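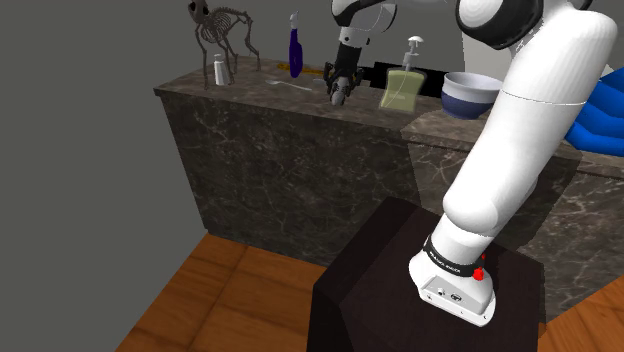

What does the randomized-clutter test measure that the single-object test does not?

It measures how often the arm picks the requested item when unrelated items stand within reach of the gripper. The single-object test only measures whether a grasp is found.

**Minutes, simulation methods meeting, 2020-12-09**

Groups present: Avico (simulation), Ojala (grasp planning), Etix (evaluation). Dikotstead sent written comments.

**1. Previous minutes**

Accepted with one correction: the seed list is kept by Etix, not Avico.

**2. Results on kitchen counter layouts**

Ojala reported on 548 simulated trials, all with the same arm and a fixed base position. Objects are drawn at random from the shared library, so kitchen items such as the spoon and the soap dispenser can share a counter with the animal skeleton. In 27 trials the gripper closed on the wrong object. In 12 of those the target was a thin item lying flat and the planner chose a taller neighbor.

Etix asked if the 27 included trials stopped by the collision check. They do not. Stopped trials are logged under a separate code and will get their own row in the table.

**3. Approach height**

Current method: the gripper opens, hovers above the counter, then descends on a straight line. Dikotstead's comments question the fixed hover height for flat objects. Ojala prefers to keep it fixed until the baseline is frozen - changing it now would mean rerunning the full set. Agreed to keep it.

**4. Rendering**

Avico has 2 material sets ready for the counter, veined marble and plain gray. Translucent objects remain the slowest to render. Etix wants both sets run with identical seeds so that the effect of texture can be separated from the effect of placement. Agreed.

**5. Actions**

- Ojala: split the wrong-object trials by target height and circulate the table.
- Avico: export both material sets with matched seeds.
- Etix: add the row for stopped trials and check the log codes.
- Dikotstead: send a proposal for variable hover height, to be taken up in March.

**6. Other business**

The depth noise model was deferred to the next meeting.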